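4.2 Judging agreement in close rounds

Claims that ringside judges in amateur boxing score "consistently" rest on thin evidence. The usual figure is the share of rounds in which all judges name the same winner, and that share is inflated by one-sided rounds that any spectator could call. We removed those rounds. Of the 600 rounds in the Postmont set, 482 had a clear winner by punch count, which leaves a small group where judging skill could matter at all.
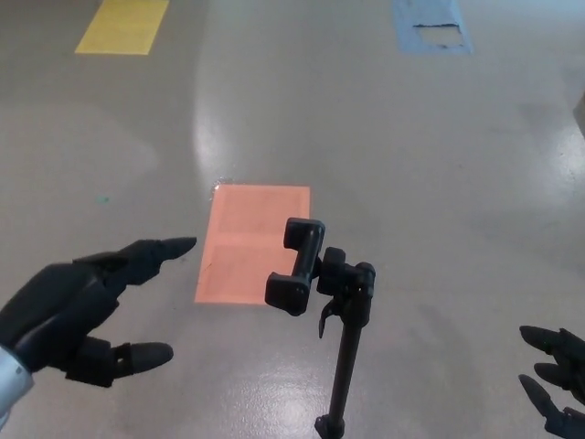 In that smaller group, agreement fell close to what coin flips would give. Cheung and Quartey read a similar drop as proof that judges weigh defense differently. We doubt it. Their judges sat on different sides of the ring, and a body shot thrown on the far side is easily missed. Until seat position is controlled, talk of a judge's "style" is guesswork.

Figure 3. Share of rounds with full agreement, by punch margin. Rounds with a margin of up to 7 punches are grouped together.

Asante's training study does little to settle the matter. Scores moved closer together after the August course, but the same bouts were shown before and after, and judges may simply have remembered them. Only 2 of her judges scored new bouts, too few to support the claim made in her title.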